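Raltham Kovance 7 Free-Standing Training Goal

Football equipment / Goals and nets / Small-sided
Item 868
Page updated 27/01/2019

The Kovance 7 is a free-standing goal for seven-a-side soccer, supplied as a pair with nets, net clips and rear ballast bars. It is intended for grass and artificial turf. A separate foot kit is sold for indoor courts. 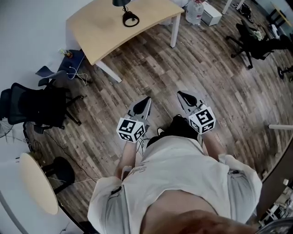
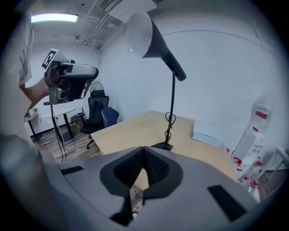 Clyde Whitlock: We have had a pair on our lower field since April. The corner joints are as stiff as the day they were assembled, but the net clips on the crossbar need to be pushed fully home before the net is tensioned. If one is left half in, the net lifts out at the first hard shot. I would also order the spare clip bag with the goals, as they disappear in long grass.

Clip seating is covered in step 4 of the assembly sheet. A clip is fully home when its shoulder is flush with the channel. Spare clips are listed under Parts.

Construction

Uprights and crossbar are aluminum extrusion with an internal reinforcing web and a net channel on the rear face. The finish is white powder coat. Corner joints are cast, with two bolts per side, and accept the same hex key as the rear bars. The rear ground bar and side bars are galvanized steel, unpainted.

The front face of the upright is rounded. No hooks or open fasteners are used on any surface that faces the field of play. The net channel is closed at both ends with a push-fit cap.

Ballast

The goal must be anchored whenever it is standing, including during warm-up and while unattended on the field. The rear bar accepts either of the following:

Wekel ground anchors, one set per goal, for natural grass
Fillable ballast bar, one per goal, for artificial turf

Sandbags laid over the rear bar are not an approved anchoring method for this model. The ballast bar is filled with dry sand through the end port. Water may be used in its place where the goal is stored above freezing. Do not combine the two.

Ground anchors are driven at an angle toward the goal mouth. In loose or waterlogged soil, test each anchor by hand before play and move the goal if any anchor turns freely.

Moving the goal

Remove the ballast bar before lifting. The goal may be carried by its side bars or fitted with the Bellamy wheel set, which clamps to the side bars without drilling. Wheels are raised clear of the ground during play. Earlier wheel sets with a single clamp bolt do not fit the current side bar profile and should not be forced.

The goal should not be dragged on its ground bar. Dragging wears through the galvanizing at the rear corners and is the most common cause of returned parts.

Nets

Nets are knotless polyethylene, hexagonal mesh, white. They are cut to the depth of the frame and should hang with slight slack at the back. A net pulled tight will rebound the ball into the field and puts load on the clips. Colored nets are made to order and cannot be returned.

Assembly

Assembly takes two people and uses the hex key in the hardware bag plus one open-end wrench, not supplied. Lay the crossbar and uprights face down on a clean surface, join the corners finger-tight, fit the side bars and ground bar, then square the frame before final tightening. Check all bolts again after the first week of use and at the start of each season.

Parts

1017 Clip bag, fits all Kovance goals
1017-C Channel end caps, pair
868-N Replacement net, white
868-B Ballast bar, empty
868-F Indoor foot kit, non-marking

Corner joints are not sold singly. Order by pair and state whether the goal has the older flat-head bolts or the current socket-head type.

Questions about this item

Does the indoor foot kit replace the ballast bar? Asked by Shoshana Greenberg
No. The foot kit protects the floor and has no anchoring function. The ballast bar is required indoors.

Can the goals be left out over winter? Asked by Ignacio Ridgeway
The frame can. Take the nets off, drain any water from the ballast bar and leave the goals chained face to face or laid flat with the mouth down.

Delivery

Goals ship in two cartons per pair. The longer carton holds the crossbars and needs clear access at the delivery point. Inspect both cartons before signing and note any damage to the powder coat on the delivery slip. For school and club orders of more than one pair, contact Bernadette Villanueva in the order office.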